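Progress report to the Lidimard Fund
Clerkstead Kitchen Robotics, equipment grant
Thu 24 October

Hello all,

You asked for a shorter report this time and I did try. The money part comes first, as I know that's what gets read out at your meeting, and then there's the shopping list for the second half of the grant (which is where I need a decision from you).

Where we've got to

The first pair of arms is bought, bolted down and in daily use. They came from Cilmont, as planned in the original application, and the invoice matched the quote to the penny apart from delivery. Delivery was £381 more than we'd allowed. We had budgeted for one pallet to the front door, and what we needed was a timed slot with a tail-lift, plus somebody to get the crates up the ramp and through the double doors. I've taken it out of the small tools line, so the total hasn't moved, but I'd like you to see it here and not find it in the spreadsheet later. The same thing will happen with the second pair unless we plan for it, so the new figures have the proper delivery in from the start.

The arms were 4 weeks late. Cilmont were good about telling us, and we used the time to sort out the table, the power sockets and the endless question of where the cables go. I'd thought of cabling as an afternoon's job. It was nearer a fortnight, on and off, with a lot of moving things a few inches to the left and trying again. If you're funding anybody else to do this sort of work, please tell them to put cable ties, sleeving and spare leads on the list as a line of their own!

What the arms are doing

We're still on clearing and washing up, as agreed. The practice table has trays, white plates and a sponge on it, and the arms work over it from opposite sides. We change the layout a good deal – plate half on the tray, plate beside the tray, sponge in the small tray or out of it – and go again. Plates with a mark on them are the ones we care most about, as a clean plate doesn't teach anybody very much about wiping.

I won't claim more than we have. Picking up the sponge is the part I'm happiest with. Plates are harder. A flat rim lying on a flat tray gives the gripper very little to get hold of, and we've had a few sessions where most of the morning went on that one movement. Garba Ekwueme has been running those sessions and keeps the log, and he's asked for a softer set of fingertips, which you'll find in the list further down. I was doubtful until I sat in for a day. I'm not doubtful now.

We've also learned that having two arms at one table is a bigger help than we expected when we wrote the bid. One can hold while the other does the job. It does mean that if either arm is off for repair the whole table stops, and that's shaped what I'm asking for next.

What we'd like to buy next

In the application we said the second half would go on a second pair of arms straight away. I'd like to change the order a little. Spares first, then the second pair in April.

The spares would be 2 complete grippers, a set of the soft fingertips Garba wants, one wrist cable loom and a box of the joint covers. Cilmont hold the covers and the loom. The grippers and the fingertips would come from Tahiri, who quoted quicker and will take the fingertips back if they don't suit us. I've had everything on that list priced in writing and the quotes are in the shared folder, in the one called "second half", next to the insurance letter.

My thinking goes like this. At the moment a broken gripper means a wait for the post. We had one such week in the summer, when a finger mount cracked, and everyone sat about being very polite to each other and tidying shelves. A spare on the shelf would have had us going again by lunchtime. If we bought the second pair of arms now and had no spares for either, we'd have more machinery and the same problem.

There's also the floor space. The second table was going to go by the window, but we've found the afternoon light there is a nuisance for the cameras, and I don't want to buy blinds until we've tried the back wall. That's a free experiment, so we may as well do it before the next crates turn up. The landlord is fine with either spot and has already said yes to another double socket (we pay for the electrician, it's in the budget under fitting out).

The risk in waiting is price. Cilmont will hold the present price to the end of April and not beyond it. I asked for longer and got a friendly no. So if you're content with the change, I'd want to have the order in with them early that month and not leave it to the last few days, knowing how our bank is with new payees.

Running costs

Lower than I'd guessed for electricity, higher for consumables. We get through sponges at a tremendous rate. Plates less so, though I have bought a few more. I've been getting them from the catering shop in town and keeping the receipts in an envelope, and from next quarter they'll have a proper line in the accounts. Servicing isn't due until the new year and is covered for the first pair. It would be worth asking Cilmont for one service visit to cover both pairs once we have them, as most of the cost is the engineer's travel. I've put the question to them and will let you know.

Insurance went up, as we thought it might. The letter is in the folder. No surprises in it, but the insurer does want a written note of who's allowed to run the arms and a photo of the stop button in place. The note's done and Garba is doing the photo this week.

What I need from you

A yes or no to swapping the order, so spares now and the second pair in April. And the name of whoever should get the quotes in future, as I've been sending them to the general inbox and I have a feeling they're sinking to the bottom of it. The total stays as it was in the award letter whichever way you go, and I've kept the old version of the budget alongside the new one so you can compare them line by line.

If anybody would like to come and see the table in use, mornings are best. Parking is easier round the side than at the front, and there's tea.
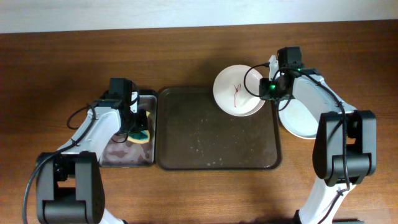

I'd be glad of an answer on the spares before the end of the month if it's possible, as Tahiri's quote runs out then. Ring me if it's quicker than writing.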